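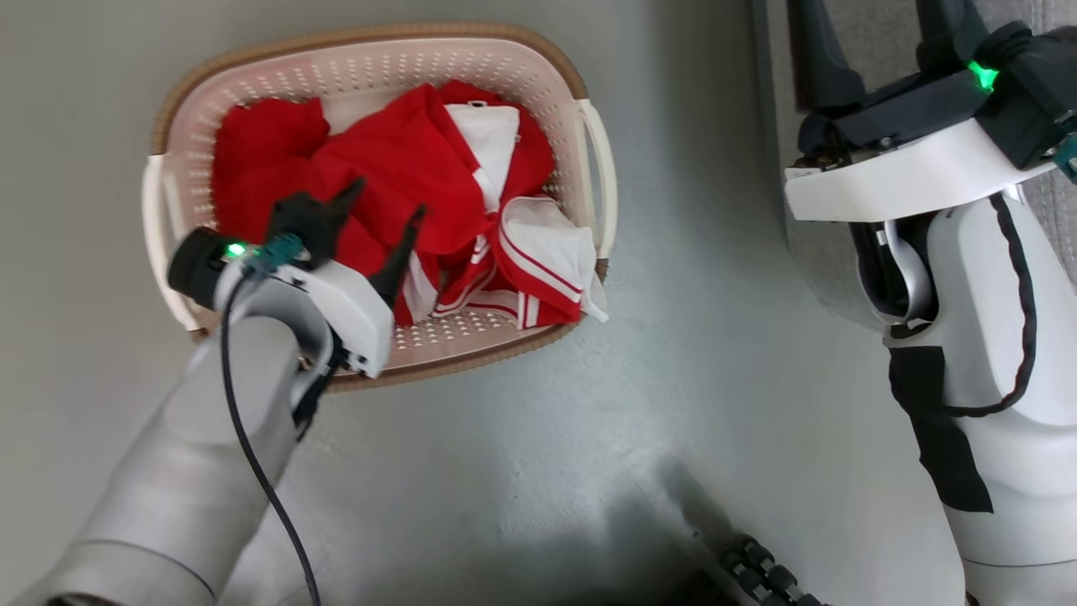
The Sunday Bus to Lernley

I was 13 when I learned to say "it doesn't hurt today" in two languages, and I was so proud of it that I said it to everyone on the children's ward at Lernley, including the ones it did hurt.

The second language came from the boy in the next bed. He was from Painemal, he had a drip stand covered in football stickers, and he taught me words every afternoon while we waited for our bloods. I taught him "biscuit" and "rubbish". Then the play nurse got hold of a box of puppets (two of them bald, like us!) and we wrote them a whole show, half in his words and half in mine.

What a show it was! The bald puppets stole a hospital bus, number 53, and drove it over the mountains to Grusetti, where the king had lost his appetite and only jelly could save him. We did all the voices. The doctors came in on their break and stood at the back, and one laughed so hard she had to go out again.

I still have the script. It's in a blue folder with my wristband, and the ink has gone brown, but I can read every line, even the bits in his spelling.

Last spring I took it back to the ward. A little girl in a yellow hat grabbed the king straight away and asked me what he wanted to eat.

"Jelly," I said – and then I said it again, his way.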